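The Coffee Corner at Brenesham, May 2018

Welcome back to the gallery, and pull up a chair if you have one handy! I started these pages in March with the bookshelves, and since then so many of you have written to ask about coffee that I thought it was high time the brewer got a page of its own. I'm an apple pie person in any month of the year (my mother baked them well into spring), so you can guess which flavor I picked.

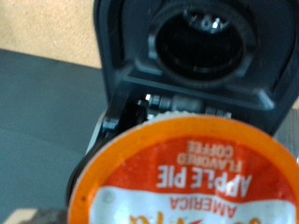

Apple Pie flavored coffee, with the orange ring on the lid and the pod holder open behind it.
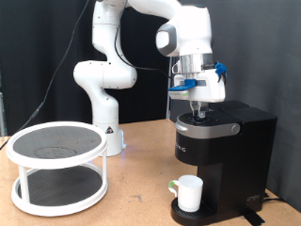
The black brewer with its wide silver handle, and the two-tier turntable on the same table.
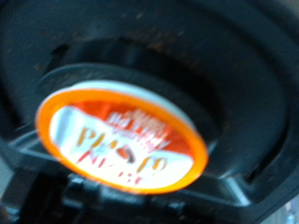 A pod down in its holder, with a few brown specks on the plastic that could do with a wipe.

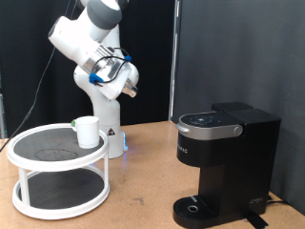 The turntable again, a white mug on its upper tray and the coffee maker over on the right.

Thongchai Srisuk wrote in to ask whether flavored coffee needs sugar, and I'd say try it plain first, then add a splash of milk if you find it thin. I like the smaller cup setting myself, as the bigger one washes the cinnamon out a little. Tea drinkers, please be patient with me, your page is next, and I have 17 tins to sort through before I can even begin!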